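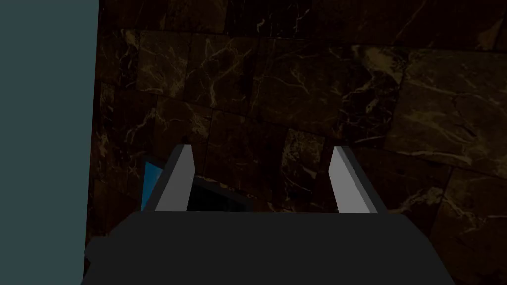
*Two pale gray fingers, dark marble beyond.*

# Crosswind Component

The runway at Wendside was oriented 09/27, and on the morning of the check ride the wind was from the north at 22 knots. Clémence Arnaud wrote the number on her kneeboard, drew the triangle, and got a crosswind component of 22 knots. She drew it again. A direct crosswind leaves no arithmetic to hide in.

The aircraft was a Tanguy 2, a high-wing two-seater with a demonstrated crosswind value lower than that. The manual was careful to say that the demonstrated value was not a limit. It was the strongest crosswind the factory pilot had met during testing.

Elif Naz Eren, the examiner, had driven in from Prakville. She put her bag on the briefing table and asked for the weight and balance sheet, then the fuel calculation, then the weather.

"Zero one zero earlier," Clémence said. "Now three six zero at 22. No gusts reported."

"And the forecast?"

"Backing to the northwest after noon. Down to 12 by two o'clock."

"What would you like to do?"

The question was on the form. Clémence had read the form in May, when her logbook was still short of the solo hours and the ride was a date on somebody else's calendar. She had already postponed once for low cloud, with ceilings at 500 feet and a different examiner. The medical was good for another month. The fee for a second visit was 300.

"Wait," she said.

Elif made a mark. They did the oral portion. Carburetor ice, range of temperatures. Lost communication procedure. Light signals from the tower, although Wendside had no tower. Stall speed in a 60-degree bank, as a multiple of stall speed in level flight. Clémence gave 1.4 and was asked to derive it, and did so on the back of the fuel sheet. The windsock stayed straight out.

At one o'clock the wind was 330 at 18. Component, nine knots. Clémence did the walkaround, drained the sumps, checked the oil, and found the left aileron hinge pin safetied the way she had found it on every other flight. She briefed the takeoff on runway 27 out loud.

"If the engine fails below 500 feet, I land ahead. There's a bean field past the road."

"Are you sure it's beans?"

"It was beans last week."

They departed to the west with aileron into the wind. The first leg was to Dulden. Over the river Elif closed the throttle without comment, and Clémence pitched for best glide, picked a pasture, turned toward it, and ran the restart flow with her right hand. She was high on base. She slipped off the extra height, left wing low, until the fence moved down the windshield and stayed there.

"Go around," Elif said.

Power, pitch, flaps in stages. The Tanguy climbed the way it always climbed in summer.

Dulden did not take place. Cloud was building beyond the ridge, and Clémence gave a new heading, a distance, and an estimate for the return, which proved to be two minutes off. On final at Wendside the nose pointed well right of the centerline. She held the crab to the flare, pushed it straight with left rudder, and lowered the right wing. One main wheel touched, then the other. The nosewheel came down last.

Elif wrote for some time after the propeller stopped.

"Your slip was late," she said.

"Yes."

"The estimate was two minutes off. Why?"

"I used the surface wind."

"Use the winds aloft." She signed the temporary certificate, filled in Aug 30, 2020, and tore it along the perforation. "Who's refueling this?"

"I am," said Clémence, and went to get the ladder.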